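The picking cell and the people beside it

The argument about robots at work is usually carried on in terms of headcount. That is the easiest thing to measure, and at Ruremitz, where I have worked in returns handling since before the cell was installed, it has told us very little. The number of staff on the returns line is the same as it was when the project began. What has changed is the content of the job, and the change has been poorly recorded.

Returns handling is sorting. Goods come back from customers mixed together, often without packaging, and each item has to be lifted from a bin, identified and sent to the right route. A fixed machine does this badly because no two bins are alike. The arm we have now does it tolerably. It was set up by Grinport, runs on picking software called Petchrat, and in a normal shift it deals with most rigid items of moderate size without help.

The remainder goes to us. This is the part that deserves attention. Before the cell, a sorter handled everything, easy and awkward together, and the easy items set the pace. A boxed kettle took a moment and gave the hands and the mind a rest. Now the easy items go to the arm and the people receive what it has refused: soft goods, tangled leads, anything that has wedged itself into a corner. In December our line worked through 113 exception bins in one shift. The target had been set from the old average, when a bin was a mixed bin. It was missed, and the shortfall was entered as a staffing matter.

I do not think this was bad faith. The planning sheet has one column for bins and no column for what is in them. If the contents change and the sheet does not, the sheet will say that people have become slower. The first thing I would ask of any firm installing such a cell is that the targets for the manual line be measured again after the machine has taken its share, and not carried over.

The second change concerns skill. Two of our sorters now spend part of each week making up trial bins for the arm. The work sounds trivial and is not. A trial bin has to contain things that differ in the ways that matter to a gripper: stiff and limp, round and square-edged, standing clear and pressed against a wall.
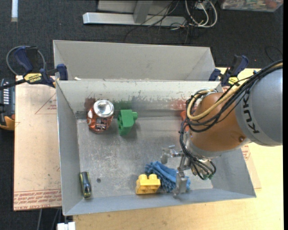

The choice and placing of those objects depends on knowing what goes wrong, and that knowledge came from years at the bench. A cloth lying against a hard object is a different problem from the same cloth alone. An experienced sorter knows this without having to be told, and can arrange a bin that will show up a weakness in the software long before a customer's parcel does. At present the task carries the ordinary sorting grade. At Flonard, which runs a similar line, it is a separate post with its own training and a rate 12 per cent higher. I see no technical reason for the difference.

The third change is in who may stop the machine, and for what. Our written procedure allows a stop for danger or for a fault shown on the panel. It does not allow one for a grip that looks wrong to the person watching. Such judgements are often correct, and a procedure that shuts them out will in time produce people who no longer bother to look.

None of this is an argument for taking the cell out. The arm has relieved us of a great deal of repeated reaching, and I would not go back to doing all of it by hand. My complaint is with the paperwork around it. Grades, targets and stop rules were written for a line that no longer exists, and they should be rewritten with the sorters in the room.

2024-02-24

Comments (3)

benchside_k
Same with us on the targets. We got them measured again in the end but it took two review rounds and a formal grievance. Keep your own tally of exception bins by type, the system won't do it for you.

Orrery
I disagree on the stop rule. If anyone can halt a cell on a hunch you will lose more picks than you save. Log the bad grips and review them weekly.

m.t.137
Does the higher rate at Flonard cover night shifts as well? Ours was days only when they first brought it in.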